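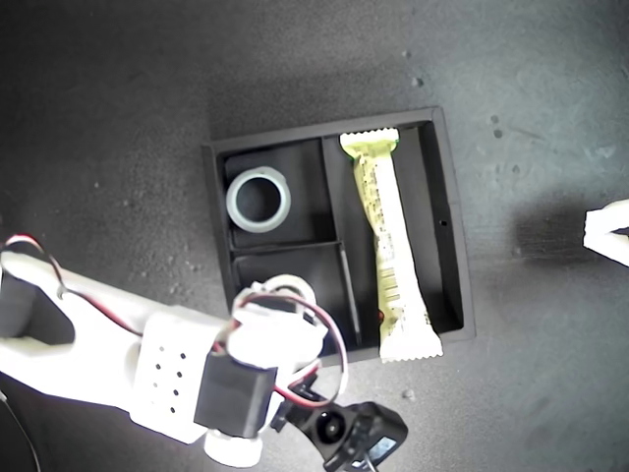 Rhona Chisholm has opinions about trays, and within five minutes of my arrival in Illport she has pulled out most of hers. "I love a divider!" she says. "Give me three compartments and I'm happy for the whole afternoon."

She started sorting snacks and odd little caps and rings while living in Jodbridge, in a kitchen with one drawer. Bars get the wide section, always. "You want to grab one at four o'clock without digging," she says. Small stuff goes next door, and crumbs get wiped up when she gets to them.

Her favorite subject, though, might be tissue. She keeps plain white sheets from every package and tucks them around anything that rattles or scratches. Does she smooth them out first?

"Oh no, crumple it! The folds are what give you the cushion. And a torn piece is still a good piece, I use those up first."

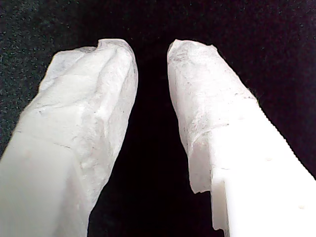
White tissue, creased and torn at one edge.

Next she wants to tackle the spice shelf. She's already measured it twice.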